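2018년 1월 14일
작성: Yamila Garrido

Retamal 여자팀 선발 명단 예측 작업 정리. 7월 Nurnis컵 전까지 쓸 만한 물건을 만드는 게 목표다.

오늘은 선수 기록표부터 손봤다. Ivley 리그에서 받은 파일에 같은 선수가 두 번 들어간 경우가 있었다. 이름 표기가 시즌마다 달라서 생긴 문제였고, 등번호와 생년월일을 같이 비교해서 합쳤다. 교체 출전이 선발로 잡힌 경기도 네 개 나왔다. 경기 보고서를 보고 손으로 고쳤다. 원본은 그대로 두고 수정본은 따로 저장함.

출전 시간 기준은 800분으로 잡았다. 이보다 적게 뛴 선수는 소집 확률을 계산하지 않고 감독 메모만 참고한다. 골키퍼는 예외. 후보 골키퍼는 시즌 내내 거의 못 뛰어도 명단에는 들어가므로 같은 기준을 쓰면 다 빠져 버린다.
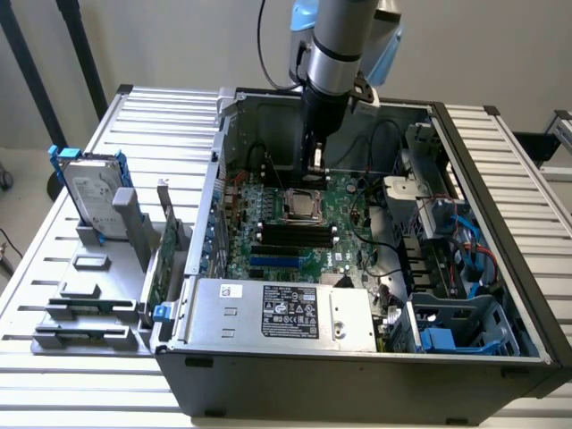 측면 수비가 제일 애매하다. 왼쪽은 주전이 무릎 부상에서 돌아온 지 얼마 안 됐고, 오른쪽은 Trurkar 소속 선수 둘이 출전 시간을 반씩 나눠 가졌다. 클럽에서는 윙백으로 뛰지만 대표팀은 포백을 쓰니까 크로스 수치를 그대로 넣으면 과대평가된다. 일단 크로스 가중치를 낮추고 일대일 수비 성공률을 올려 봤더니 두 선수 순위가 뒤집혔다. 어느 쪽이 맞는지는 아직 판단 못 하겠음. 지난 평가전 영상을 다시 봐야 한다.

Maysoun Azar는 최근 10경기만 보자고 한다. 나는 시즌 전체를 넣는 쪽이 낫다고 본다. 10경기로 자르면 공격수 순위가 너무 흔들린다. 두 골 넣은 경기 하나로 순위가 확 올라간 선수도 있었다. 절충안으로 최근 경기에 가중치를 더 주는 방식을 시험하기로 함. 감쇠 계수는 Maysoun이 정해서 공유 폴더에 올린다.

예비 명단은 30명으로 뽑아서 지난 대회 명단과 대조할 예정. 세트피스 키커 항목은 아직 비어 있다. 코너킥 기록에 찬 선수 이름이 빠진 경기가 많아서 자동으로는 못 채운다.

남은 일
- 왼쪽 수비수 복귀 후 출전 기록 추가
- Trurkar 경기 영상 다시 보기
- 미드필더 포지션 코드 통일(6번, 8번 구분이 파일마다 다름)
- 경고 누적 출전 정지를 부상 결장과 분리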